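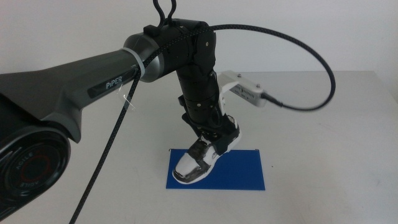

Flastwood asked in its reply to last year's sheet that the comments go next to each item and not on a separate page at the back, so they are set out that way this time. It also asked for the word "satisfactory" to be dropped. Items are now marked OK, FIX or OPEN.

Prundbridge Open Day, Robotics Room
Pre-opening safety checklist
Room 225, checked at 7:40 a.m., doors open at 10

1. Arm and mounting

1.1 Base clamps tight, no movement when pushed by hand. OK
1.2 Joint covers in place, no cracks. OK
1.3 Cable tie on the upper link. OK
Comment: Trim the tail if it is long enough to catch a sleeve.
1.4 Shoe harness straps and buckle. FIX
Comment: One strap had worked loose. Tightened and rechecked at 8:15. Check again at the lunch break.
1.5 Sensor cable clear of the joints through the full range of motion. OPEN
Comment: The loop is wide. It cleared on a slow run. Has not been checked at demo speed.

2. Table and mat

2.1 Mat flat, corners held down. OK
2.2 Table surface clear of tools and loose screws. OK
2.3 Table does not rock. FIX
Comment: Rocked slightly toward the wall. Leveling foot turned out and locked.

3. Stopping the arm

3.1 Emergency stop within reach of the operator. OK
3.2 Second stop button at the visitor side. OK
Comment: Both buttons tested, 2 presses each. The arm held position every time. Reset takes longer from the visitor side, so the operator should do it.
3.3 Speed limit set for demonstrations. OK
Comment: Limit is stored under the Mokgethi profile. Do not load the Warnmont profile today. It is for endurance runs with the room closed.

4. Visitors

4.1 Floor tape down, rope up. FIX
Comment: Tape had lifted near the door. Replaced.
4.2 No visitor inside the rope while the arm has power. OK
4.3 Group size agreed with the front desk. OK
Comment: Around 2 minutes are needed between groups to let people out before the next group comes in.
4.4 Visitors who want to handle a shoe get one from the side shelf. The one on the arm stays on the arm. OK
4.5 Aisle to the rear exit clear. FIX
Comment: Two stacks of chairs moved to the hallway. They need to come back before the evening class.

5. Electrical

5.1 Power strip off the floor. OK
5.2 Extension cord covered where it crosses the walkway. OK
5.3 Controller vents not blocked. OK
Comment: Brochures were piled against the side. Moved to the front desk.
5.4 Inspection tag on power supply. OK
Comment: Tag number 2782, in date.

Still open at signing: item 1.5. No demonstrations at full demo speed until it is closed. Slow runs may go ahead.

Added 9:35 a.m.: Item 1.5 run at demo speed, cable clear of all joints. Changed to OK. Sheet goes in the binder by the door, copy to Flastwood.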